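配股这件事，我研究了一个晚上

星期二晚上八点多，券商的软件给我推了一条消息，说我持有的Vandgate要配股，请我“关注权利，及时行使”。我这辈子被人提醒行使权利的次数不多，所以很郑重地放下筷子，把公告点开了。

公告很长，字很小，读到第三页我才明白，所谓权利，就是再掏一次钱的权利。

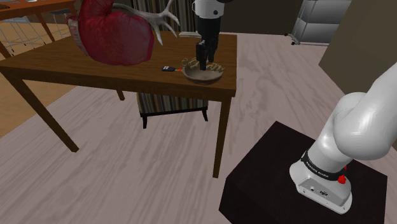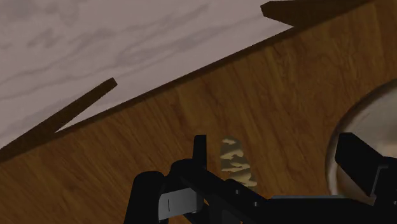
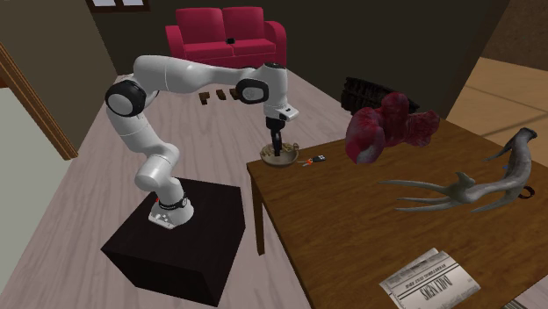 先说我是怎么成为股东的

Vandgate是做仓库货架的，总部在哪儿我到现在也说不准。买它的理由写出来有点丢人：那阵子我在搬家，天天和架子打交道，觉得全世界都缺架子。于是买了783股。这个数字没有任何玄机，是卖掉另一只股票以后账户里剩的钱，一股一股凑出来的。我住的那个市场允许买零股，这让我这种人看起来像是有一套精密的仓位管理方法。

另一只股票叫Histent，不提了。

买完以后我基本不看。偶尔看一眼，涨了就觉得自己眼光不错，跌了就觉得自己是长期投资者。这两种身份切换起来毫不费力，比换拖鞋还快。

十一块，二十块

公告里的条件是这样的：每持有2股，可以认购1股新股，认购价11块，公告前一天的收盘价是20块。

我的第一反应和所有没睡醒的人一样：二十块的东西卖我十一块，白捡九块，还有这种好事？我甚至有点感动，觉得公司终于想起我们这些小股东了。

感动了大概一集电视剧的工夫，我去找了张超市小票，在背面算了一遍。

假设手里有2股，每股20块，一共40块。再花11块买1股，变成3股，总共值51块。51除以3，等于17。也就是说，配股除权以后，在别的都不变的前提下，股价理论上应该是17块。我那两股从20变成17，各亏3块，合计亏6块；新买的那股花了11块，值17块，赚6块。一进一出，刚好是零。

九块钱的便宜就这么没了。准确地讲它从来没存在过，那个便宜是我自己左口袋给右口袋打的折。

我把小票翻过来看了看，正面是两盒酸奶和一袋洗衣液。酸奶是真打折。

那不理它行不行

不行，这是我觉得最不讲道理的地方。

分红你不理它，钱自己会到账；送股你不理它，股数自己会变多。配股你要是不理它，股价照样往17块去，你那两股照样少掉6块，而那个用11块买新股的机会过期作废。什么都不做，居然是要付钱的。我一向把“什么都不做”当作自己最擅长的投资策略，这一条等于直接冲我来了。

拿我的持股算，783股，每股少3块，就是2349块。不多不少，够让一个人从沙发上坐起来。

当然公告里也写了，有的配股，权利本身可以单独卖。Vandgate这次就可以。每持有一股老股附带一份权利，凑满两份能买一股新股，所以一份权利理论上值3块，正好补上股价掉的那3块。不想再掏钱的人，把权利卖了，拿走现金，公司的事情让愿意管的人去管。持股比例会被摊薄，但我在Vandgate的持股比例，小数点后面要数很多个零才数得到我，再薄一点它也看不出来。

不过不是每家都这么客气。有些配股的权利不能转让，那就只剩两条路：要么跟，要么认亏。遇到这种，早点看公告比什么都重要，或者在登记日以前就把股票卖掉，眼不见为净。各地规矩不一样，我说的只是我碰上的这一次，拿去套别的股票出了问题，请不要来找我。

几个容易看岔的日子

我在这上面来回看了三遍，记下来给以后的自己。

登记日：这天收盘后名册上有你，你才有权利。

除权日：股价从这天开始不带权利了，所以早上打开软件会看到一个很难看的数字。别慌，也别在群里发哭脸。我发过。

权利交易的最后一天：通常比缴款截止日要早。我一开始以为两个是同一天，差点就打算拖到最后再决定卖不卖。

缴款截止日：钱得在账户里，而且得自己点“认购”。只把钱放在那儿是没用的，券商不会替你猜。

另外783是单数，除以2得391.5，半股怎么办？公告里有一行字，不足一股的部分舍去。于是我可以认购391股，剩下孤零零一份权利，理论价值3块。我去看了卖出它的手续费，比3块高。这份权利我打算就让它自然死亡。

真正该问的问题

算到这里我才意识到，前面那一大堆都是算术，便宜不便宜根本不重要。要问的是：这家公司要这笔钱去干什么？

认购391股，每股11块，一共4301块。如果现在有人敲门，说自己是做货架的，请我给4301块，我会先问他准备怎么花。换成手机弹出来的消息，我就差点直接点了确定，因为按钮是绿色的。

于是我回去看募集资金用途。Vandgate写了两项，一项是收购一家叫Gevilico的自动分拣设备商，另一项是“偿还借款及补充营运资金”。第一项有十几页，配了流程图，读起来前途无量。第二项只有一段，金额却更大。

我对“补充营运资金”这几个字没有偏见，公司要过日子，我也要过日子。但是一家公司如果主要是为了还债来找股东要钱，最好先想一想：债是怎么欠下的，为什么不再找银行借，是不愿意借，还是人家不愿意给。翻了前两年的年报，利息支出一年比一年高，经营现金流倒是一直很谦虚。附注里还有一笔给子公司Agudelo的担保，我读了四遍，每遍的理解都不同，最后把页面关掉去洗碗。

还看了一眼大股东跟不跟。公告说大股东“有意”认购其应占份额。这个“有意”我也琢磨了一阵。我每年一月都有意去跑步。

我的决定

卖掉权利，留着老股。

理由说不上高明。我不太想给它更多的钱，又没有讨厌它到要走的地步，卖权利拿回来的那点现金，刚好对应股价掉的那一截，心里比较平。如果以后收购做成了，我还有783股可以得意；如果没做成，我至少少放了4301块进去。两头都给自己留了说法，这是我多年持股练出来的唯一本事。

要是你更看好它，跟着认购也完全讲得通，别因为“打折”去认购就行。反过来，也别因为除权那天股价变绿变红就吓得全卖了，那一下和公司好坏没关系，是除法。

挂单的时候，权利的市价是2块7，比理论值少三毛。我查了查，说是临近截止想脱手的人多，价钱常常会打点折扣。我犹豫着要不要等一天，又想起上次为了等两毛钱，等成了Histent的长期投资者。

就按2块7卖了。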